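Svenja Holzer
I promised a thread on the hand-held gripper kit from Diruvby. I have used it for 8 weeks now, on my own money, nobody sponsors this. I write slowly in English, so please have patience between the posts.

Svenja Holzer
First, what you get. The kit is a pair: 2 grippers, one for each hand, plus a charging dock, a bag with screws and one printed booklet. You hold them, you do normal household tasks, and the recordings go to train a robot policy later. If you read this thread you probably know the idea.

Svenja Holzer
There is also a service on top, called Iltalau. You upload your sessions and they send back cleaned trajectories. I paid for one month of it, in April. More about this further down, because my opinion of it is mixed.

Svenja Holzer
Assembly. The booklet says one evening and this was correct for me. The only step I did two times was the spring in the left handle. The drawing shows it from behind and I understood it from the front. Look at which side the small hook is before you close the cover.

Svenja Holzer
Weight. For the first half hour it feels like nothing. After that I feel it in the wrist, more on the right. I now do blocks of twenty minutes and then I put both down. My cousin has bigger hands and complains about the trigger instead, he says his finger has no room.

Svenja Holzer
Finger pads. The pads have a texture and they hold wood and hard plastic very well. Thin things are harder. A chopstick lying flat on cloth, I need sometimes three attempts, because the cloth comes up together with it. From a standing holder it is easy.

Svenja Holzer
Spare pads come in a set of 4 and cost more than I think is fair. I tried the cheaper ones from Gasser. They fit, but they are a little harder and smooth spoons turn in them. I went back to the original.

Svenja Holzer
Dust! This I did not expect to write about. Fibers from blankets and plush toys collect in the joint and the closing becomes rough. A short blow with the Dustidow hand blower every Thursday is enough for me. Do not put oil there, the booklet is very clear on it.

Svenja Holzer
Calibration. You close both grippers fully, hold, open fully, hold, and the app makes a sound. In a quiet room it is fine. With the fan on I don't hear the sound and I hold much too long. I asked if they can add vibration, they answered politely that it is on the list.

Svenja Holzer
Now the tasks. Diruvby recommends a plain table and one object. I did this for the first sessions and the data looked beautiful and was boring. Since then I work in lived-in rooms, with utensils in a holder, patterned cloth, pots and bags behind, all the things that a home has.

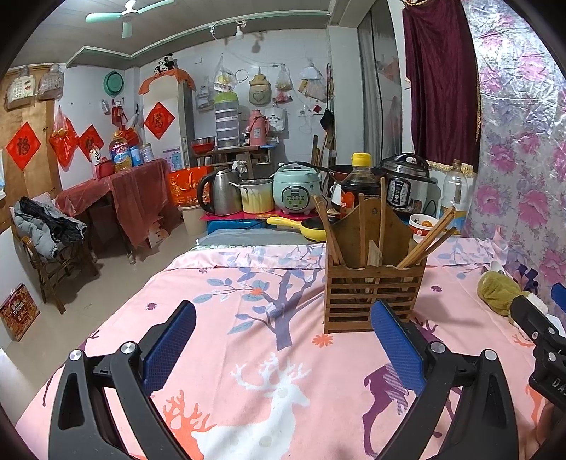
Svenja Holzer
The upload to Iltalau takes long. A session of twenty minutes needs most of my lunch break on home internet. If the connection stops, it begins again from zero. Please, a resume button.

Svenja Holzer
The cleaning itself is good when both hands stay in view of each other. When one hand goes far to the side, the track of that hand jumps, and they mark the whole piece as rejected, also the good seconds. I would prefer to decide this myself.

Svenja Holzer
Support answers in English and German, usually the next morning. One time they sent me a new cable without any discussion. For this they have my respect.

Svenja Holzer
Would I buy it again? The grippers, yes. The monthly service, no, not before the rejection rule is changed. If you have some programming experience you can filter the raw files alone, the format is documented on the last page of the booklet.

Svenja Holzer
Somebody asked by message if left-handed people can use it. Yes, the handles are mirrored and in the app you choose which one is the leading hand. You must choose it before calibration. After it, the menu is grey.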